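Home | News | Sport | Culture | Contact

October 10, 2019
By Rónán Corrigan

Kallholm library to open again after repairs

The town library in Kallholm will open its doors again next week, after it was closed since August because of water damage in the roof. The repair work was done by the building firm Centon and took 9 weeks.

The reading room has now new windows and 98 seats. Before the closing it had 130, but many readers complained that the tables stood too close together. The children's section is moved to the ground floor, next to the entrance.
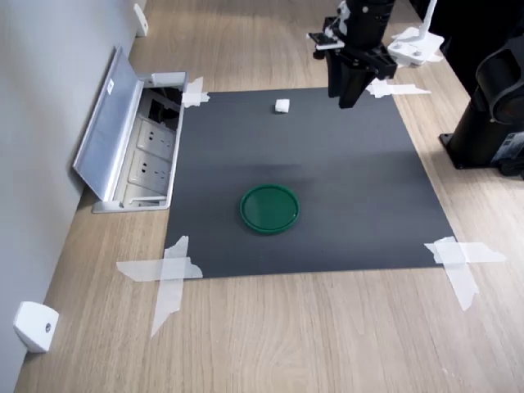
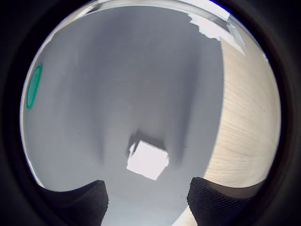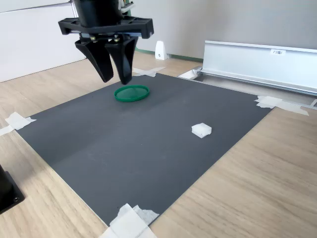
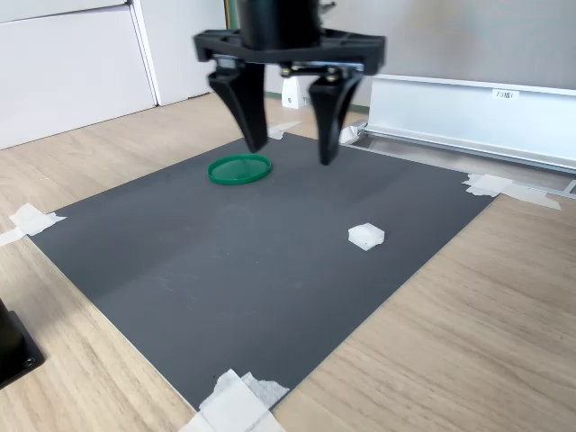
Opening hours and loans

The library will stay open two hours longer in the evening until the end of the year. Books which were borrowed before the closing can be returned without a fee.

"We received many letters from people who missed the place," said head librarian Diarmuid Ó Riain. "Some of them asked us every week for the date."

The bus stop on Linar Street is still closed, and visitors should use the stop at Iglesias Square.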